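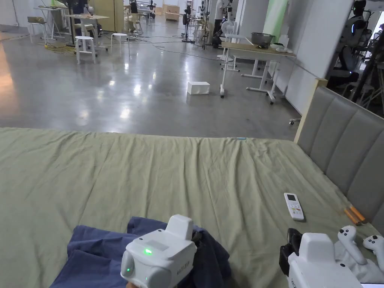
Equipment Planner, Household Robotics

Prosemura is hiring an equipment planner for its household robotics group. The job is full time, on site, and open until we find the right person. We'll start reading applications on May 23, 2021.

We teach robots to do housework. Folding, tidying, making beds, putting the dishes back where they go. Most of our training material comes from people doing those chores with hand-held grippers in rooms we set up for the purpose, and a smaller share comes from robots driven by an operator. Both kinds of work eat equipment. We need somebody who likes figuring out what to buy, when to buy it, and how much of it to keep on the shelf.

Until now that has been split between Feven Kahsay, who runs operations, and whichever engineer happened to need something that week. It worked when we had 5 people. There are 19 of us now, and in April we lost two days of recording to a charger that was on everyone's list and on no one's order. We would love to hand this to a person who will own it!

What you'd be doing

You'll build next year's equipment budget and keep it current. That covers grippers, controllers, robots, stands, cabling, computers and storage, and also the furniture and household goods, which are a bigger line than people expect. Beds, bedding, desks, pots, fans, stools. A fitted sheet is cheap, but a robot that has only ever seen one sheet isn't much use in anybody's home, so we go through a lot of them and rotate colors and fabrics all year.

You'll talk to suppliers. Our grippers are serviced through Clatora, and our room furniture mostly comes from Shiferaw, who have been very patient with us. Lead times on robot parts can be long and they move around, so a good part of the job is asking early and asking again.

You'll work out repair versus replace. Gripper fingers wear down, cables get stepped on, batteries fade. We have a repair log, kept faithfully by Boris Ševčík, and hardly anyone has had time to turn it into a forecast. There's a lot in there waiting for someone who enjoys a spreadsheet.

You'll also help plan the next room. We want to add a full kitchen with running water, and before we sign anything we need a real number for it — power, flooring, drainage, appliances, shipping, spares, and what it will cost to keep going after the first month. Sorin Stanciu has drawn the layout and would be very glad of company.

You'll spend part of every week on the floor with the operators. They know which tool is a pain to hold after an hour and which stand tips over, and that should show up in what we buy.

What we're looking for

At least 3 years of buying or planning equipment for a place where people use it hard. A lab, a film rental house, a hospital department, a school workshop, a theater: all fine by us.

Comfort with budgets, purchase orders and quotes in more than one currency.

Enough curiosity about hardware to read a spec sheet and notice what it leaves out. You don't need to write code or have worked with robots before. Hamdia Mersha, who leads the operator team, came to us from hotel housekeeping and has taught the engineers more about beds than they thought there was to know.

Clear writing. Much of this job is a short email that gets the right answer the first time.

Nice to have: experience with import paperwork, leasing, or inventory software. We use Nemier for stock and are open to being talked out of it.

The practical part

You'd report to Feven and have your own purchasing limit from the first day, with larger orders signed off by her. Hours are regular weekdays, with the odd early start when a delivery truck is due. There is some lifting, and we have carts and helpful colleagues for the heavy pieces. We pay for training if you'd like a purchasing certificate.

How to apply

Send a résumé and one page telling us about something you bought for a team that turned out to be the wrong choice, and what you did next. No cover letter needed beyond that. Address it to Hamdia Abdella in hiring, with "Equipment Planner" in the subject line.

There are 2 interviews. The first is a phone call with Hamdia. The second is a visit, half of it spent in the rooms with the operators and half at a table going over a sample order with Feven and Boris. We pay for your time on the visit and for your travel.

If you're unsure whether your background fits, write anyway and ask. We answer every message.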